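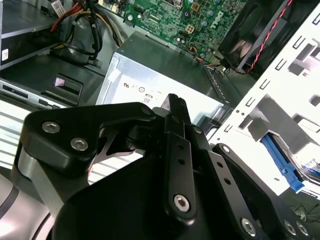 The Netska teaching kit is a wrist camera, a two-finger gripper and a tethered hand controller, sold as one package by Mustport. We bought it to record teardown demonstrations on retired desktop computers. The work is cramped. With the gripper inside a Dell chassis, the power supply sits right behind the finger and the fan lead and thin colored wires are close to the motherboard, so the operator needs fine motion in all axes and a view that stays put when the wrist turns.

Hand guiding is the better of the two teaching modes. Friction compensation is good, and the arm holds position when released. The weak point is the last stretch of an approach, where the operator's own hand blocks the line of sight into the case. We use guiding for gross moves and switch to the controller for contact.

Remote control is adequate. The default gain is too high for connector work; we run it at 10 percent. Latency was not noticeable over a wired link and was a nuisance over wireless. There is no force feedback, only a bar on the display, and new operators tend to push too hard on drive rails.

Recording is simple. One button starts and stops a demonstration, and a second discards it. We kept 19 demonstrations of one cable removal task out of a longer session. The export tool, Tarkance, drops the gripper current channel unless it is enabled by hand for each project. The manual does not mention this.

The gripper links are stiff and the finger holes are useful for mounting custom tips. Check the hex screws after the first 8 hours of use. Two of ours had backed out.

The kit cost us $2,000 without the arm. Good value for guided teaching, fair for remote work.

Reviewed by Emiliano Bravo, Jul 23, 2018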